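I've been paying for the Kudico wrist kit since September, and I think the subscription is the worst thing about a pretty good product.

Some background for anyone who hasn't been pitched it yet. Kudico sells you a two-fingered gripper with a little camera on the wrist for $1,490, which I thought was fair. Then there's the Zundus plan, 36 bucks a month, and that's what gets you the grip presets, the replay tool and a support line with humans on it. Without Zundus the gripper still opens and closes, and you get to write the rest yourself. Good luck!

I can write the rest myself, mostly. My neighbour Yến Phan can't, and she's exactly the customer they're chasing: she runs a small repair business out in Zulldale and wanted something to sort parts while she gets on with the fiddly jobs. She paid for 18 months up front (there was a discount, there's always a discount) and she uses maybe two of the presets.

My own setup is a lot less tidy than the brochure's. They show you a white bench. I've got carpet, a computer tower and more cable than I'd like to admit to, and I reckon most home buyers are closer to me than to the brochure. 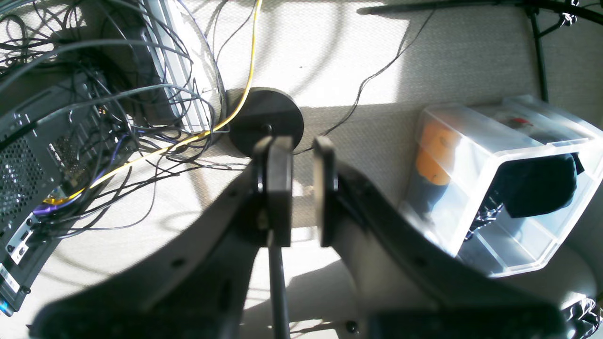 *Fingers open, black disc on the carpet just beyond them, morning tangle at left.*

And you know what? The hardware copes. I like the shape of those curved arms, I like that I can get at the finger pads, and the wrist view is the one I keep open all day. Strong sun on a pale floor is a rotten test for any small camera, and I've had far worse pictures out of dearer gear. The old Bassi unit I had before this cost me 3,000 and sulked every time somebody opened the blinds.

So why are the presets rented? A preset is a handful of numbers. Khải Dương, who answered my grumpy email very politely, told me the fee pays for ongoing tuning, and fair enough, tuning is work. But I've had one update all year, and it changed the colour of a menu.

What I'd like is simple: sell the presets once, charge for the support line, and let people like Yến drop the plan without losing the bits they already rely on. I'd happily pay more at the start for that. Until they do, my advice is to buy the gripper, skip Zundus for the first month and see whether you miss it.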